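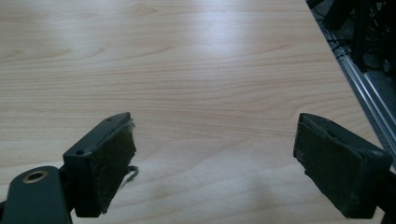

One table, one basket, one very big heap of washing

I've had a pale wooden table for folding on since we moved to Leven, and I love it more than is sensible. Before that I folded on the bed, which meant I folded badly, got cross and then slept next to the leftovers. I like starting with the top completely clear and wiping it over first (a damp cloth, nothing fancy) before any clean clothes go near it.

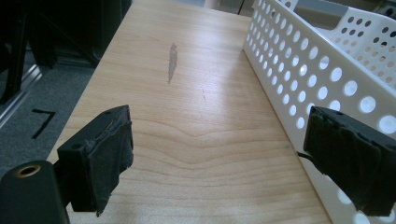
My trouble has always been the small stuff. Shirts are fine, towels are a joy, but flannels and dusters and odd little cloths used to drift about the house for weeks. So now they get their own trip. A white basket with holes in the sides goes right on the tabletop, and I drop things in as I fold – no bending down to the floor, no wandering off halfway! My old wicker one from Morelli snagged everything I owned and I don't miss it one bit.

I fold cloths in half, then in half again, and stand them on edge so I can see them all at once. Thick ones only get the one fold or they spring open. Green ones are for the kitchen, at least in theory.

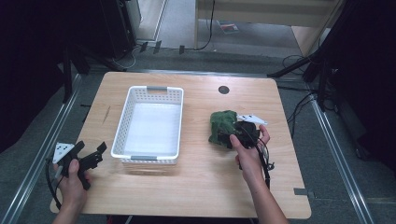
Tadeusz Szewczyk wrote to say that he gave up folding cloths altogether and just keeps them scrunched in a drawer, and that his life is no worse for it. I did try that for a bit in September, Tadeusz, and the drawer stopped shutting. Next up is the airing cupboard, where I'm fairly sure there are pillowcases older than me.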